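Progress report to the Sulemana Fund
Knit and Mend at Home, Jernodby and Jerport
October 28, 2021
Prepared by Kekeli Nyarko

We're past the halfway mark and I'm so happy with how this is going! The grant paid for yarn, darning needles and two part-time mending teachers, and since July we have taken in 256 garments for repair. Most came from households that would have thrown them out (moth holes, mainly, and a lot of worn elbows).
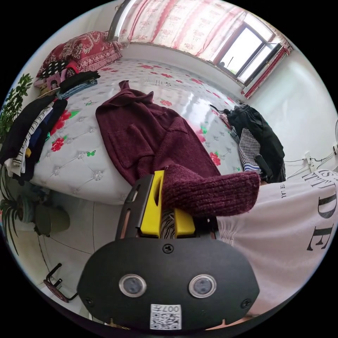
Maroon cardigan with patch pocket, laid out on the bed.

Jernodby took off faster than we planned. Ama Asante runs the evening lessons there and had to open a second list after the first one filled. People bring their own sweaters and stay late, and several have started fixing things for neighbors.
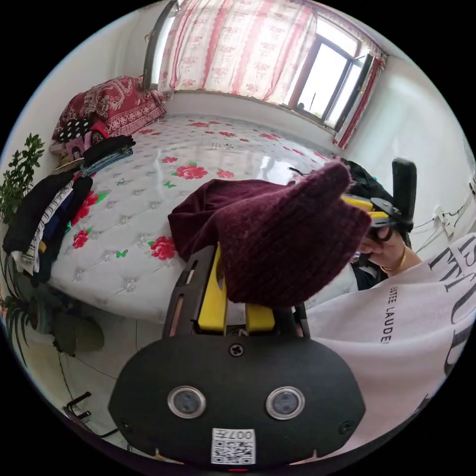 SPENDING AND SUPPLIES

Wool is our biggest cost and went over budget in September. Surier has agreed to sell us end-of-line cones at a lower price, so the last quarter should come in under. The needles and darning mushrooms are all bought. We still have money set aside for printing the care booklet, and the text is with Ama for a last read.
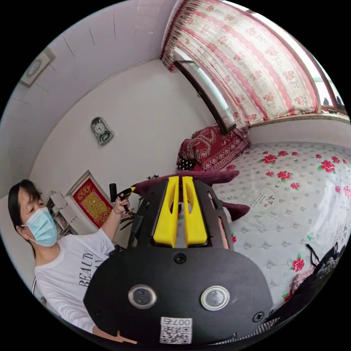
In the bedroom.

Jerport has been slower. The room we wanted was only free on weekday mornings, which suited almost none of the people who had signed up, so we moved to home visits instead. It costs more in bus fares, but the lessons are wonderful: you get the whole pile of knitwear out and go through it together. So far 24 households have had a visit.
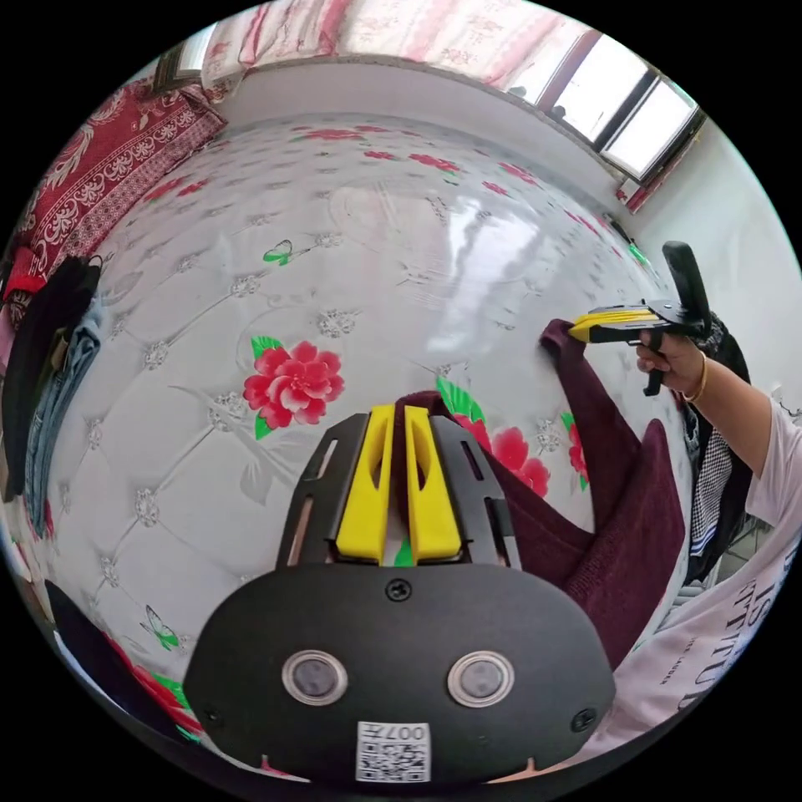 The care booklet grew out of those visits, and it now has pages on washing, drying flat, storage and moths. The question we hear most is how to handle a heavy knit without pulling it out of shape. A maroon sweater held up by one pinched fold, for instance, has its weight hanging from a small patch of stitches, and the booklet suggests putting both hands underneath. Printing is set for next month, and we would love to send you the first copies along with the final accounts.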